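Speaker notes: What the Vindlow partnership did and didn't do
25/08/2025, Skatow regional health forum

Slide 1. Don't thank everyone again, the chair will have done it. Go straight to the press release. "A unique partnership" between Vindlow Hospital and the Govo cancer centre. Ask the room how many unique partnerships they've read about this year.

Slide 2. The claim was that patients in Skatow would get specialist cancer care closer to home. Fair aim. But closer than what? Vindlow already had a chemo day unit before Govo put its name on the door.

Slide 3. Numbers, slowly. 1,684 people referred in the first year. 1,413 seen by a specialist. The brochure prints the first figure in large type and leaves out the second. Pause. We don't know where the others went. Some would have gone private, some would have died. I asked for a breakdown in November and am still waiting.

Slide 4. Median wait, 21 days. Sounds good until you read the footnote: the clock starts when Govo accepts the referral, and the GP may have sent it weeks earlier. Don't get drawn into an argument about software here.

Slide 5. Travel. Radiation is still done at the Govo site, nearly 100 kilometres each way. Families pack for the week and stay in a motel. The travel subsidy is paid afterwards, on receipts.
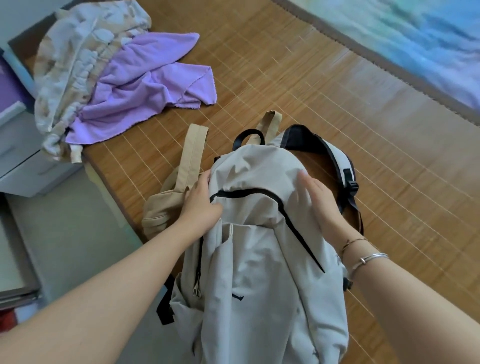
A patient who can't front the money often skips the trip, and the clinic records a "did not attend". I'd call that a funding problem.

Slide 6. Credit where due: the nurses' phone line at Ha Street works. It's also the cheapest part of the program and its funding is the least certain.

Slide 7. Asks. Publish the wait from the GP's letter. Pay travel up front. Questions, if the chair leaves any time.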